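To: Regional Clergy and Lay Leaders list
From: Office of Congregational Life, Grusdale
Subject: Re: Pulpit exchange and the attendance count

Dear colleagues,

Several congregations have written to this office since the last mailing with questions on the pulpit exchange. The message quoted below sets out the concerns most clearly, and with the permission of its author we are answering it on the list so that all may have the same information.

Tolera Sisay wrote:

> I have read the guidelines twice and shared them with our elders. We are glad to take part in the exchange. Our hesitation is over the attendance count. We were told in January that the count would cover the main Sunday service only. The form we received has a second column for weekday prayer and a third for home groups. Our home groups meet in private houses, and some members would prefer that their names and numbers go no further than the host. Are the additional columns required? And will a congregation that leaves them blank still be eligible to receive a visiting preacher?
>
> I would also ask whether the travel allowance is paid to the preacher or to the receiving church. Nidska is a long drive for most of those on the roster.

We are grateful for these questions and will take them in order.

The additional columns are optional. The wording on the form did not make this plain, and a corrected version will be sent to all parish secretaries. A congregation may leave either column blank without giving a reason. No names are requested in any part of the form, and none should be supplied. Where a home group has already been reported and the host would like the entry removed, please write to this office and it will be deleted.

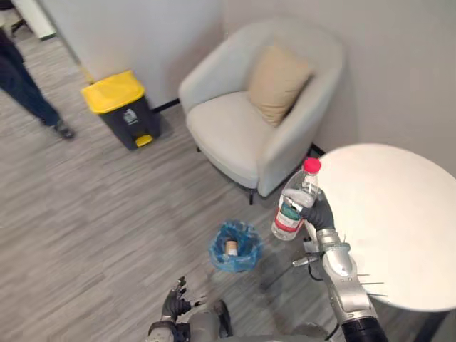

Eligibility for the exchange does not depend on the count in any way. The two matters were mailed together to save postage, and we regret the impression this created. Any congregation on the regional roll may ask for a visiting preacher, and requests will be filled in the order received, with preference given to churches that are at present without a settled minister.

As to travel, the allowance is paid directly to the preacher. The rate for the Nidska and Rajput districts is $60 for each visit, and receiving churches are asked to provide a meal. Where an overnight stay is needed, the host congregation should arrange lodging with a member family. If no family is able to help, please let us know by the Thursday before the service.

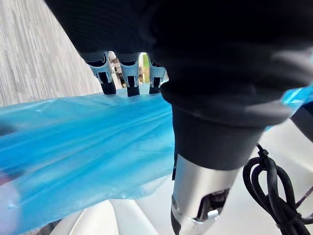 Robotic fingers above a blue plastic bag.

A number of readers have asked what the count is for. The last regional survey drew 430 completed replies, of which 308 came from people who described themselves as attending every week. Many of the smaller congregations returned nothing at all, and their circumstances were therefore absent from the report. The present count is intended to correct that. It will be used to plan the shared lectionary materials and to decide where evening study courses should be offered. It will not be used to set the annual assessment, and the regional council has recorded this in its minutes.

We would also draw attention to the matter of printed study guides. This office has 200 copies of the guide to the Minor Prophets remaining — the earlier printing, with the blue index — and will send them without charge to any group that asks. Churches in the Nasix district should collect theirs at the spring assembly if they are able.

Visiting preachers have been asked to follow the readings appointed for the day and to send their chosen hymns to the receiving church one week in advance. Congregations with a fixed order of service should send a copy to the visitor in good time. Questions about communion are to be settled between the two ministers concerned, according to the practice of the receiving church.

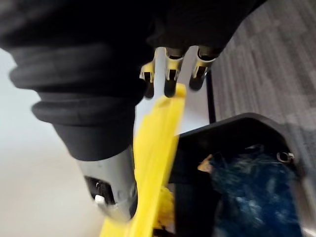

Tolera Sisay has since replied that the elders are content with the answer on home groups and will return the form with the first column completed. The same reply asks that the corrected form state the point about the assessment in full, as several members had understood the opposite.

We are glad to make that change. The sentence will appear directly under the heading, before the first column. Secretaries who have already returned the earlier form need not complete a new one unless they wish to amend an entry.

Further questions may be sent to the list or to this office. Please keep the subject line as it stands so that the replies remain together in the archive.

Yours in fellowship,

Office of Congregational Life
Grusdale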